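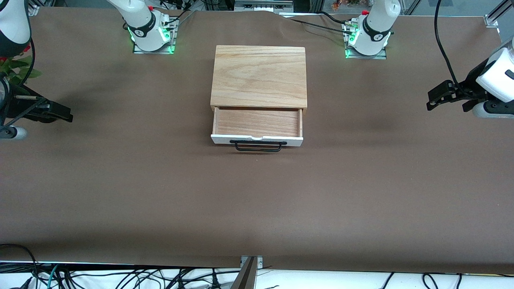
Two arms, one drawer

November 4, 2020

The builder rents a bench in the Lestent shared workshop and has been working on a two-armed setup there since February. The job it is learning is a dull one: open a drawer, put something in, close the drawer.

"I wanted a task with a handle," he says. "Picking up blocks gets old. With a drawer you have to pull straight or it jams."

The cabinet is small enough to slide when an arm tugs at it. His plan is for one gripper to hold the body still while the other pulls. Getting the two to agree on timing took most of the summer.

"For weeks they'd both pull. The whole cabinet went across the table."

He keeps a log of every run in a notebook. The count stood at 400 when we spoke, and 179 of those were clean from start to finish. Of the rest, he blames about half on cables snagging.

"I should have routed them properly at the beginning. I'm still paying for that."

The control program is his own and is called Paulík. An earlier version, Brondo, ran each arm separately and was dropped after 191 runs. He doesn't miss it.

The brown covering on the table went on in the spring. Bare, the top threw too much glare for his tracking code.

Closing the drawer is easier than opening it, he says, except for the last bit, where the gripper tends to stop short. He is trying a slower push with the fingers shut.

"If that works I'll try a cabinet with 2 drawers. If it doesn't, I'll be here all winter."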